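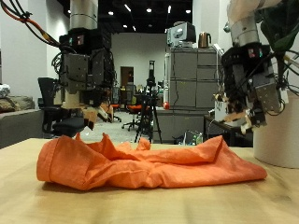 Questions people ask about the Mirora evening course

My inbox fills up with the same questions every time we open a new group, and I love answering them, but I do it at length and then I'm up past my own bedtime, which is a poor look for somebody who teaches people to wind down at night. So I've gathered my answers in one place. If yours is missing, write to me anyway!

What is Mirora, in plain words?

It's a six-week course for people who work too late and sleep badly as a result. Most of those who come to us run something: a shop, a practice, a little company with a few employees. We meet online one evening a week for an hour, and between meetings you try out small changes to the last part of your day. There's a workbook, a short phone call with me at the start, and another with Xiaoqing Lei in week four.

Who are you two?

I'm Rebecca Cattaneo. I spent a long stretch of my thirties running a catering business and answering emails in bed, and I got to the point where I cried in a supermarket over the price of lemons (they weren't even expensive). Xiaoqing came to this from teaching adults. She is much calmer than I am, and she wrote nearly all of the workbook. If a page in it makes you laugh, it might be one of mine.

Are you doctors?

No, and please do take that seriously. If you snore heavily and wake up gasping, if your legs won't keep still, if you've been low for weeks on end, or if you've hardly slept at all for a long time, see your doctor before you sign up with us. You're welcome to join later with their blessing. We also never tell anybody to change or stop a medicine.

What happens in the weekly hour?

The first part is a round where each person says how the week went. You can pass, and people do. Then one of us talks for a little while on that week's subject, and you go off in pairs to plan the days ahead. We close with a few minutes of slow breathing, lights down, and then everyone logs off without the usual long goodbye. People find that last bit strange in week one and by week three they guard it fiercely.

I travel for work. Can I still do it?

Yes, and you'll have good company. Week five is all about hotels, late dinners with clients and waking up in the wrong time zone. We talk about what to eat when you land, when to get outside, how to leave a dinner before the second bottle is opened without seeming rude, and why I pack my own pillowcase. If you miss a meeting on account of a flight, you can listen to the talk afterward. The round and the pair work aren't recorded, so people can speak freely.

Do I have to give up coffee? Or wine?

Nobody is going to take your coffee away! We ask you to write down when you have it for one week, and that's all. Most people make their own mind up after seeing it on paper. Wine is the same. I still have a glass with my dinner, only I have it with my dinner now, and used to have it at eleven with a spreadsheet.

How much time does it take between meetings?

You'll spend a few minutes in the workbook each evening, by hand if you can manage it. Then there's the evening practice, which starts out tiny and is 40 minutes long by the end of the course. Before you close this page in a panic, let me say that those minutes include brushing your teeth, laying out tomorrow's clothes and all the other things you already do. We're mostly putting them in a better order and getting your phone out of the bedroom.

My job really does need me at night. What then?

We hear this one a lot, and sometimes it's true. We've had a vet, a baker and a woman who looks after heating systems for apartment buildings. You'd work out with Xiaoqing which calls have to reach you and which ones only feel that way, and then set up your phone so that the first kind gets through. The baker did the whole course shifted toward the afternoon and it went very nicely for her.

Should I buy a sleep tracker?

You don't need one. If you own one and enjoy it, keep wearing it, but we'll ask you to leave the numbers alone until breakfast is over. I wore one for a year and got so worried about my score that I'd lie there trying to earn points.

How big are the groups?

Small enough that you'll know everyone's first name by the second week. When a group fills up, we start a waiting list for the next one.

What does it cost?

The online course is $100 a week for the six weeks, and you can pay weekly or all in one go. The workbook is included and gets mailed to you. We keep 3 places in every group at half price for people who are having a lean year, and you don't have to prove anything to get one. Just say so in your message.

And the lodge weeks I've read about?

That's our other program, at Kakham, up the valley from Gostero. You come for a full week in October, there's no signal in the bedrooms, and the cooking is wonderful. It costs $4,000 with meals and your own room. I'll say here what I say on the phone: please do the online course first. A week in the hills is lovely, but you go home to the same kitchen table and the same laptop, and the course is where we work on those.

Is the lodge hard to get to?

A little. The train goes as far as Gostero and we pick you up there in the van. If you're driving, don't trust the map on your phone after the Bergmann sawmill. It will try to send you over the forest track, and the forest track has a gate. Stay on the paved road until you see our sign on the left.

Can my husband, wife or partner join in?

We'd be delighted. A second person in the same household comes along for no extra charge, with their own copy of the workbook. We'll put you in different pairs for the planning part. Couples tend to start negotiating over the thermostat, and that can eat up the whole evening.

What if it isn't for me?

Tell us by the end of week two and we'll give you all your money back, and you can hang on to the workbook. After that we refund the weeks you haven't had yet. It doesn't have to be a long message. "Not for me, thanks" will do fine.

When does the next group start, and how do I get in?

Sign-up for the winter group closes on 19th December, and we begin once the holidays are over and everybody has put the kitchen back together. Send a message through the contact page with your name, your time zone and a line or two on how your evenings look at the moment. I'll write back to set up our phone call. If I'm slow, give me a nudge, though please not after nine at night. My phone will be in the hallway drawer with the batteries and the spare keys.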